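3 Planning and budgeting before you order

3.1 Scope

This section covers the purchase of Kavero hand-held grippers and their accessories for sites that will record handling tasks with cloth. It does not cover the Sollon arm, which has its own planning guide. Complete the steps in order, as the quantities in 3.3 depend on the task list.

3.2 Task list

1. Write down every item the operators will handle. Group the items by material: towelling, thin cloth, rigid.
2. For each group, enter the planned hours per week on form B.
3. Mark any task that will take place next to a window or under a skylight.
4. Send the list to the site planner for approval before asking for a quotation.

Note: Towelling wears finger pads faster than thin cloth. Enter it on its own line even if the hours are low.

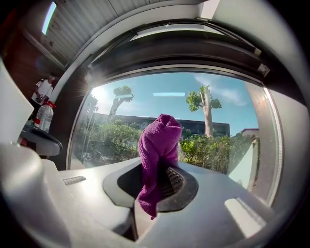

3.3 Quantities

1. Allow one gripper per operator, plus one spare for each site.
2. Allow one set of finger pads for every 80 hours of towelling work. For all other groups, allow one set for every 90 hours.
3. Allow 2 batteries per gripper. Sites with shifts longer than four hours should order a third.
4. Add 15 per cent to the accessories total for loss and damage. Do not apply this to the grippers themselves.

Caution: Pads from the older Nenda series fit the mount but do not lock. Do not carry over existing stock.

3.4 Room costs

Blinds, lamps and tables are not part of the Kavero price and are often left out of the first budget. Where a task was marked in step 3 of 3.2, include one blind per window. Strong sun can wash out parts of a recording, and repeat sessions cost more than the blind.

Note: Tinted film is not a substitute. It lowers the light level on dull days as well.

3.5 Placing the order

1. Request the quotation from Hinrichs, quoting the form B reference.
2. Check that pads and batteries appear as separate lines.
3. Orders that are to be charged to the current year must be received by the end of February.
4. Keep the signed quotation with the site file. It is needed for warranty claims.

Questions about form B: Dela Ofori, Equipment Planning.

Section last revised 12 May 2024.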